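Plüschtiere in den Korb: falten oder flach legen?

Hallo zusammen, ich sortiere gerade die Kuscheltiere aus und hänge am grünen Zottel fest. Der macht sich auf dem Tisch so breit! Arme, Beine, alles steht ab. Weißer Gitterkorb ist da, aber wie kriegt ihr sowas ordentlich rein?

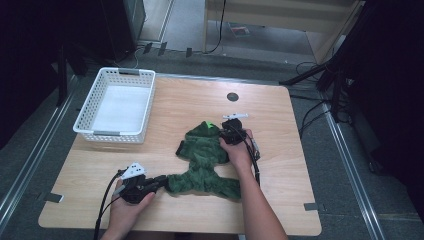
Verfasst von: MiklosSzalai | März | Beiträge: 4

Mein Plan wäre: Beine hoch, Arme drüber, dann mit dem Kopf nach oben rein. Meinungen?

bognar_a schrieb:
Bloß nicht falten, das gibt Knicke im Plüsch. Flach auf den Boden vom Korb und fertig.

Vatard schrieb:
Quatsch, Plüsch knickt nicht. Ich rolle meine seit mehr als 5 Jahren, da ist nix passiert. Aber vorher ausbürsten, die Dinger fusseln doch wie verrückt.

MiklosSzalai schrieb:
Ok, Rollen probier ich mal. Und Fussel, ja, da sagst du was, auf dem hellen Holz sieht man jedes Fitzelchen.

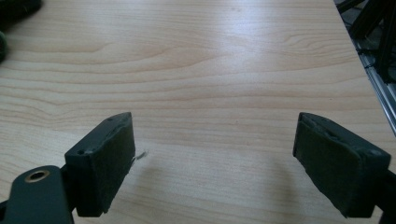

Ich geh da immer mit einem feuchten Tuch drüber, reicht das?

bognar_a schrieb:
Fusselrolle! Und gerollt wird trotzdem nicht ;)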